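Board index » Manipulation » Papers and results
Thread: Wrist-only policy, soft wrappers, and what "success" means

gristmill_joe
Put up our writeup on the Lollen hand last night, so here is the short version for people who don't open PDFs. One question going in: can you drop the overhead camera entirely and pick floppy packaged food off a table with nothing but the wrist view? We trained on 200 teleoperated demos, then ran 100 trials on wrappers the policy hadn't seen. Wrist-only lost to wrist-plus-overhead by 11 points. I expected a bloodbath, so I'm calling that a good day.

palmsdown
Congrats on the 11 points. Question before the confetti: what counts as a success? If it's "object left the table," my cat has a very strong policy.

gristmill_joe
Lifted, held for the length of the timer, placed in the bin. Cat fails on the bin.

tendon_issues
Cat fails on the timer too.

okaybutwhy
I read the PDF (someone has to). Table 2 says 101 trials and the text says 100. Which is it?

gristmill_joe
One was run twice after a comms dropout and I left both in the table. Fixed in the next version. Thank you for being the reader every author dreads.

okaybutwhy
Which one did you count?

gristmill_joe
The one that failed. I know how this board works.

palmsdown
Okay, real objection. Your baseline is the Vasteck overhead setup at its default frame rate. The wrist camera runs faster. So you're comparing two viewpoints and two clocks at the same time, and then the discussion section talks like it was only the viewpoint. Slow the wrist camera down to match and run it again. My guess is the gap doubles.

gristmill_joe
Could be. We did a small run in April with the rates matched and the gap got bigger, nowhere near double. It wasn't enough trials to print, so I didn't print it.

palmsdown
You have a result that bears directly on the main claim and you left it out since it was small? Put it in an appendix with a sad little label.

tendon_issues
Siding with palmsdown on this, which hurts. Appendices are where sad little labels live.

natov_refugee
Different complaint. I spent over a year on the Natov gripper doing more or less the same thing with chip bags, and what killed us was the hand blocking its own camera. By the time you're close enough to grasp, most of the view is knuckle. How is yours not blind in the last few inches?

gristmill_joe
It's partly blind. I won't pretend otherwise. The mount sits off to one side of the palm, so you keep the fingertips and a decent piece of the table, and you pay for it with a big dark blob of hand up close that tells the network nothing. We tried masking the blob out. Made no difference, the network had already learned to ignore it, like I do with the fan noise in that lab.
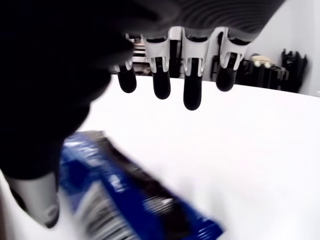 The bigger trouble is blur. Anything down near the thumb smears when the wrist moves fast, and a shiny wrapper smears worse than a plain box. We tried three fixes. Shorter exposure gave us noise. Slowing the approach gave us grasps you could go get lunch during. What we kept was training on the smear: no cleanup, no throwing away bad frames, let it learn that a fuzzy stripe of color is still a snack. That alone bought back more than the other two put together, and it's the part of the writeup I'd defend in a bar.

natov_refugee
We threw out blurry frames. On purpose. We had a script for it and I was proud of that script.

okaybutwhy
Did you test keeping the blurry frames with the overhead camera in as well? If it helps both setups, it isn't a wrist-only result, it's a "stop deleting your data" result.

gristmill_joe
No, and now I have to. Robot's booked until the Ninh demo is over.

palmsdown
So to recap, two reruns and an appendix. Good thread.

gristmill_joe
I came here for praise.

tendon_issues
Wrong board – try the one for drones. Also, can you post the mount drawing? Mine wobbles.

gristmill_joe
Will do once I find the version that fits. There are several that don't.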